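**Vinport: picking cell back in service after cable work**

Claeys has returned its bin-picking cell at the Vinport site to service following a rework of the external cabling on the robot arm. The KUKA arm picks mixed small goods from a metal bin set among the surrounding wooden work surfaces. The cell was down for 9 hours.

Maintenance staff had logged intermittent signal loss at the gripper over 2,120 pick cycles. The fault was traced to the cable run along the wrist, where the slack loop was too short for full rotation of the last axis. The replacement run was supplied by Millel. It is wrapped at the large arm segment, tied again farther along, and carried past the orange joint cover in a wide loop.

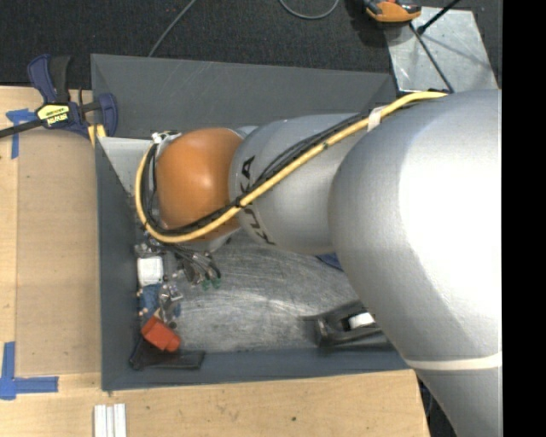
Acceptance testing consisted of 1,575 cycles with the arm speed limited to 60 percent. No signal loss was recorded. The bin position was then checked against the taught reference points, and the clamp at its rear left corner was retightened.

Claeys has added the wrist loop to the inspection list for each shift change. Ties are to be checked by hand with the drives off, and any cable showing wear on the jacket is to be replaced before restart. The same cable run will be fitted to a second cell in Dristport in May.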